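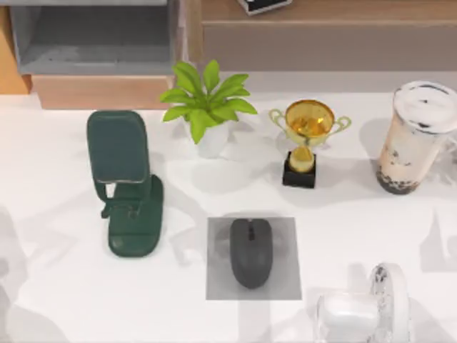 Festwood Streetcar History Project
Progress report to the Lanz Fund, 28th August

Dear Tamsin Ostrowski,

It has been a full and happy summer on the project, and I'm glad to be able to tell you how your grant has been put to work. As you may remember, we set out to learn how the old Bondby line shaped the streets on the east side, where people lived and shopped, and what became of those blocks once the tracks were pulled up.

The archive work is nearly done. We have now read and indexed 1733 pages of the company's letters and route books (the handwriting in the early ones is a trial, I must say!), and copied 81 maps, many of which hadn't been unfolded in decades. I had expected the stops to follow the shops, but in several neighborhoods the stop came first and the grocers and barbers moved in afterward, which has sent me back to rewrite most of chapter two.

Interviews have gone more slowly. We have recorded seven former riders and one conductor's daughter, and would dearly like more from the Rateser Street end, where the housing was cleared and families scattered. I have written to two churches there and am waiting to hear.

Spending is within budget, apart from map copying, which ran $127 over. I'd like to cover that from the travel line, if you agree.

Next come the remaining interviews and a first draft of the walking guide.

With warm thanks,
Amos Kincaid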